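叠杯子这件小事，机器人社花了一个学期

校内通讯 · 社团版

机器人社上个月在社团负责人会上报了一个数字：356次。这是他们从开学到现在让机械臂叠杯子的总尝试次数。报数字的同学语气很自豪，台下也有人鼓掌。编辑部当时坐在后排，第一反应是去问另一个数字，成功了多少次。对方说还在整理。

到本期截稿，整理仍未完成，所以这一期没有成功率可登。

先把事情说清楚。机器人社今年报名参加Curncombe杯的桌面操作组，比赛要求参赛队的机械臂在限定时间内完成一组日常动作，包括叠杯、开盖、摆盘和归位，满分1000分，叠杯一项占的分数最多。去年我们学校第一次参赛，叠杯得了零分，原因写在赛后总结里，只有一行："杯子倒了。"那份总结一共三页，其余篇幅都在讲团队精神。

今年社里换了思路，不再由队员逐条写动作指令，改成让人手把手地教。队员操纵机械臂反复做同一个动作，把过程录下来，再拿这些数据训练模型。社里给这套程序起名叫Zureo，在招新海报上写的是"像人一样学习"。这句话我们不太同意。人叠两个杯子大概用不着练三百多遍，食堂里随便找一个端盘子的同学，看一眼就会。

社长Cempaka Harahap对此的解释是，重点不在杯子。她说机械臂没有手感，杯口稍微偏一点，上面的杯子就会卡住，再往下压就歪，整摞都会被推走。她还说，如果杯子、桌面、灯光每次都一样，事情很快就能做成，但那样学出来的东西换一张桌子就作废。这个说法有道理。不过她紧接着承认，到目前为止他们确实一直用同一种杯子，在同一间活动室里练。

编辑部这个月去看了两次训练。第一次去的时候程序起不来，大家围着电脑找了将近一个晚上的原因，最后是一个路径写错了，少了一个下划线。第二次比较顺，我们看到了几轮完整的动作，也看到了更多轮不完整的。必须说，一个杯子套进另一个杯子的那一下，旁边的人都会安静下来，写稿的人也一样。可是安静完了，仍然会想，这里面有多少是模型学会的，有多少是队员事先把杯子摆得很正。 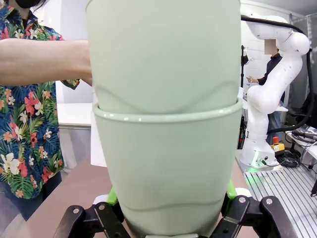

杯子摆得正不正，我觉得根本不是关键，一位读者看过本文初稿后写信来说，关键是失败的那些次有没有留下来。信里接着写道，很多学生项目只留成功的录像，拿成功的录像去训练，又拿成功的录像去答辩，最后谁也说不清机器在什么情况下会出错。他建议社里把所有失败都按原因编号，哪怕编得很粗，也比再多录几百遍有用。

我们把这封信转给了社里。回复来得很快，说失败的数据都在，只是没有分类，全放在一个叫"其他"的文件夹里。我们又问这个文件夹有多大，回复说比别的文件夹都大。

再说钱的事，因为有不少同学问。今年校方批给机器人社的耗材经费是1485元，买了杯子、防滑垫、几卷线和一批备用螺丝。机械臂本身不在这笔钱里，是工程中心的教学设备，社团按时段借用，周三晚上归他们，其他晚上要和选修课的同学抢。有人在意见箱里写，一个社团占用这么贵的设备，就为了叠杯子，值不值。我们觉得问法可以换一下：设备闲着也是闲着，叠杯子没什么不好，但用了公共的时段，就应该有公开的记录。现在活动室门口的登记本上，"训练内容"一栏多数写的是"继续"。

还有比赛目标。Cempaka Harahap给社里定的是总分700。去年的总分她没有主动提，我们查了一下，也不打算在这里登出来让人难堪，只说一句，差距不小。问她凭什么定这个数，她说过了这条线就能进复赛。也就是说，这是按需要定出来的，和目前的水平没有什么关系。带队的老师倒是比较谨慎，说能把叠杯做稳就算对得起这个学期，别的项目看情况。

公平起见，也说几件我们认为做得好的事。今年的新队员比去年多，而且不是全在旁边看。以前社里能碰设备的一直是那几个高年级的人，新人进来先擦半年桌子；现在每个人都要轮着操纵、轮着守急停、轮着写当天的日志。日志我们翻过，有的写得很认真，连哪一次是自己手抖都记了下来，有的只有"今天还行"四个字。四个字那种希望改一改。

另外，Zureo的代码放在了校内服务器上，任何同学都可以看。我们请一位学计算机的编辑看了，他的评价是"能跑，但注释像是写给自己看的"。说明文档里安装步骤的第四步引用了第六步才会生成的文件，照着做的人会在那里停很久。这个问题我们已经反馈，社里答应改，截稿时还没改。

至于海报上那句"像人一样学习"，编辑部的建议是拿掉。不是说这个项目没有价值。几个本科生，从零分做起，一个学期能把一套采集和训练的流程搭出来，这已经值得写一篇稿子。但是招新的时候说得太满，进来的人会以为机器人马上就能端茶倒水，练了两周发现还是在对杯口，自然就走了。今年秋天走了几个，社里说是课业忙。也许是课业忙。

下个月有一场公开演示，地点在工程中心一楼，晚上七点开始。我们向社里提了三个要求：演示当场由观众来摆杯子的位置；不剪辑，失败了也照常往下做；结束时把当晚的成功次数和失败次数都写在白板上。第一条他们商量了很久，最后同意观众可以在桌上划定的范围里摆。范围有多大，社里说到时候看。

编辑部会派人去，带尺子。

想报名当观众摆杯子的同学，请在活动室门口的登记本上留名字，"训练内容"那一栏请不要写"继续"。想看日志的同学可以直接问社里要，Cempaka Harahap说随时可以，只是翻到九月那几页时请多包涵。关于失败数据怎么分类，如果有同学做过类似的事，也欢迎来信，我们会继续转给他们。

下期预告：棋社与辩论社争用二楼大教室一事，双方的说法我们都收到了，篇幅都很长。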